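June walk-through, Trudari community hall, ground floor and yard
Done by me, Emília Bartoš, starting at 7:40 in the morning with a coffee in one hand (sorry about the ring on page 2 of the paper copy!)

Front doors: OK. Both leaves swing all the way open and the closer has stopped slamming. Thank you, whoever oiled it.

Exit signs: OK, except the one by the coat room, which flickers. I put in a ticket with Polák, number 126.

Hallway width: PASS, just barely. It measured 900 mm at the tightest spot, next to the Plamar vending machine. Please don't park strollers there, I'm begging you.

Fire extinguishers: OK. Tags are in date, pins in, gauges in the green. The kitchen one was hiding behind the mop bucket again, so I moved the bucket.

First aid box: NEEDS RESTOCK. Plenty of gauze, no small bandages at all. I like the Cletia fabric ones, they stay on.

Kitchen outlets: OK. The kettle cord is fine now, but the old toaster is still on the shelf and I still want it gone.

Stacking chairs: OK. I sat on all 40, which was a workout. Two have wobbly feet and I taped a red X on them.

Folding and plastic tables: look at the underside too, please, not only the top. Check the ribs for cracks and wiggle every leg where it goes into its collar. If one moves, tag it and leave it out of the stack.
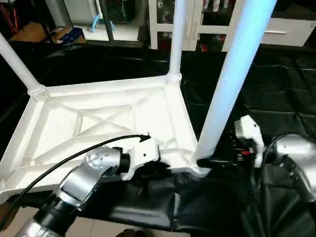 White plastic table on its side, ribs and leg collars.

Yard gate: FAIL. The latch catches only if you lift the gate a little, and small kids have figured that out faster than I did. New latch is on order.

Outside steps: OK, swept. Grip strip is peeling on the bottom one, glue it before the rummage sale.

Next check: same list, and bring a flashlight for the meter closet.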